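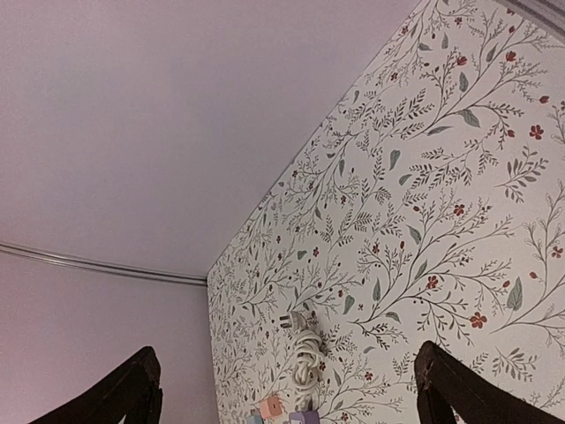
Slide 1. Title up, wait for the latecomers. Say good morning. Thank Plevham for the coffee, such as it is.

Slide 2. Two phone companies want to share their masts. Khumalo has the hills, Flendon has the towns, and Drastencombe, which sits between the two, has one bar if you stand on the bench outside the chemist. Pause for the people who have stood on the bench.

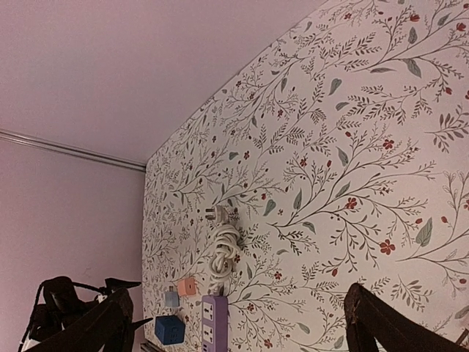
Slide 3. What they've promised: 87 shared masts, the first of them switched on in May. Bills to stay as they are for 14 months. Read that line out twice, slowly. Month 15 is left to the imagination.

Slide 4. Sharing masts is a long way short of a merger. Both firms say so in every press release, usually in the second paragraph, usually in the same words. Don't do the voice.
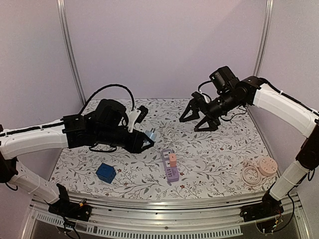 Slide 5. What the regulator will ask. If both networks hang off the same pole, what happens when the pole falls over? Today you can borrow your neighbour's phone. Under the plan, your neighbour comes round to borrow yours. (Skip the map if we're past 32 minutes.)

Slide 6. Questions. At the run-through I got this one, so have an answer ready:

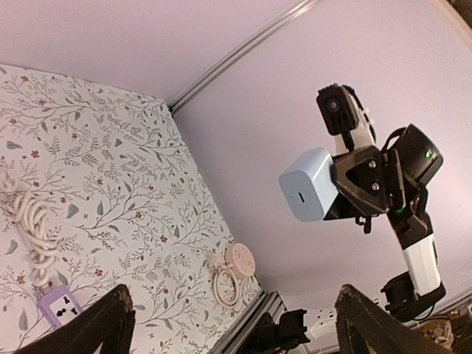
Fine, but will my calls stop dropping on the train, or do I now get dropped by both of them at once?

Say the railway cutting isn't in the first phase. Don't say which phase it is in. Move to the slide with the contact address and leave it up.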